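Where the folding hours went
January 27, 2022

I have been putting off writing up the hand-guided work at Skilmont, mostly because the software side kept changing. It has now been stable long enough to describe.

For readers who missed the earlier posts: Skilmont does contract housekeeping and linen for short-stay rentals, and I look after the scheduling and data systems. Last year we signed on with Odolen, who are building a bed-and-linen unit that is meant to take over part of the room turnaround. The unit learns from recordings of people doing the job with a hand-held gripper. Our staff do the recording, in furnished rooms, on paid hours.

What changed on the roster

Before the project, a room attendant's shift was all rooms. Now an attendant on the recording list spends up to four hours of a shift with the gripper and the rest on normal work. The recording hours are paid at the same rate plus a small loading. I argued for a separate job code in payroll and got it, so the two kinds of work can be told apart at the end of the month.

The total for January stands at 482 recordings accepted. A recording is rejected if the grip slips out of view, if tracking drops out, or if the task is left half done. The rejection rate was bad at first and came down once people stopped trying to work at their normal speed. That was the hardest habit to break. Attendants are used to being timed, and the gripper wants slow, even movement.

The work itself

Most tasks involve soft goods: blankets, mats, pillows, clothing. Fabric is the slow part of the program. A cup has one shape and a blanket has any number of them, so every task is repeated from different starting positions. Masks stay on indoors for the whole session.

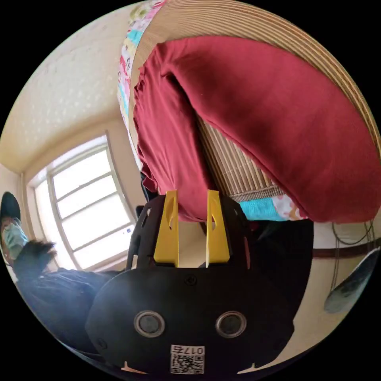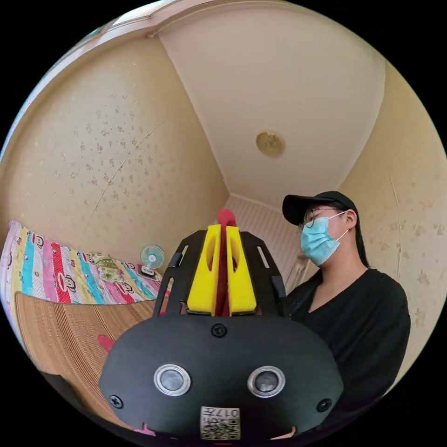
Gripper 017, the yellow-fingered type, in the bedroom with the striped monkey blanket.

Effects on the people doing it

I asked the attendants on the list for written comments and had 14 replies. Summarised:

Wrists. The gripper is bulkier than it looks and the weight sits forward of the hand. Several people reported a sore thumb by the end of the second hour. We now cap a block at 40 minutes, followed by other duties.

Attention. Recording is quieter than cleaning but more tiring to concentrate on. Two people asked to come off the list for this reason and were taken off. Their regular hours were restored in full.

Job security. This came up in almost every reply. The honest position is that Odolen's unit, if it works, will reduce the hours spent on beds and folding. Management has said in writing that no attendant will lose contracted hours during the trial. The letter does not cover what happens after the trial, and I have asked for that to be fixed before we renew.

Skill. A few of the older hands pointed out that their own way of squaring a blanket is now sitting on a server belonging to another company. I don't have a good answer to that. The agreement covers privacy and says very little about technique. Amarasinghe, the consultancy that reviewed the contract for us, flagged the same gap.

Next steps

The Leleck site joins next, with the same block cap and the same job code. I have also changed the upload script so that rejected recordings count as paid time by default – until now a supervisor had to approve each one by hand, and some were missed. Back pay for those goes through in the next run.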